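Lining a Work Surface and Its Walls
Workshop and Craft Room Tips
By Ayodele Afolabi

A patterned lining hides pencil marks, glue spots and small scuffs that show up right away on plain white. It also covers old paint. The work takes an afternoon for a small three-sided enclosure, plus a night for the adhesive to set.

Clean first

Wipe the panels with a damp cloth and a little dish soap, then go over them again with clean water. Let them dry completely. Adhesive vinyl and contact paper lift at any spot where there is dust or grease. If the panels are bare wood, sand them lightly and put on one coat of sealer. Raw wood soaks up the glue and the edges start to curl within a few weeks.

Measure each panel separately

Do not assume the left and right walls are the same size. Measure the height at both ends, write it in pencil on the back of the lining, and mark which way is up. Add an inch on every side for trimming.

Small, dense prints are the easiest to work with. Spots and blotches do not need to be matched at the corners, and a seam in the middle of a wall is hard to find later. Stripes and checks do need matching, and you should buy an extra length for that. Prints bought at different times can vary in shade, so get all the walls out of one roll.

Hang the back wall first

Start at the top. Peel a few inches of backing, set the edge straight, and smooth it down with a plastic scraper wrapped in a soft cloth. Peel a little more and repeat. Do the side walls afterward so that their edges meet the finished back wall.

Where there are metal corner posts, trim the lining to stop at the post. Do not try to wrap it around. If a bracket is in the way, loosen it, slide the lining behind and tighten it again.

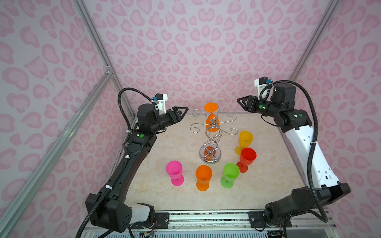 Pink leopard print on the back and side walls, aluminum posts at the rear corners, and a marble-pattern top.

Choosing the top

Keep the top lighter and quieter than the walls. Small screws, pins and beads are hard to find on a busy print. A cream or beige marble pattern is a fair middle choice: the veining hides crumbs and light scratches, and dark parts still show up against it. Avoid high gloss if you work under a lamp.

Put the top down last. Cut it slightly large, press from the center outward, and trim with a new blade. Change the blade when it begins to drag.

Bubbles and lifted edges

Prick a bubble with a pin at one side and push the air toward the hole. For a lifted edge, warm it with a hair dryer on low, press it down, and hold it under a piece of tape overnight.

Everyday care

Dust the walls with a dry cloth. Use mild soap on the top and keep scouring pads away from it. Check the screws in the rails and brackets every October, or whenever the table has been moved. Keep the offcuts flat in a folder for patches.

Reader Efe Ogunleye writes that she rubs sticker residue off with cooking oil, then washes the spot with soap. Try it in a corner first.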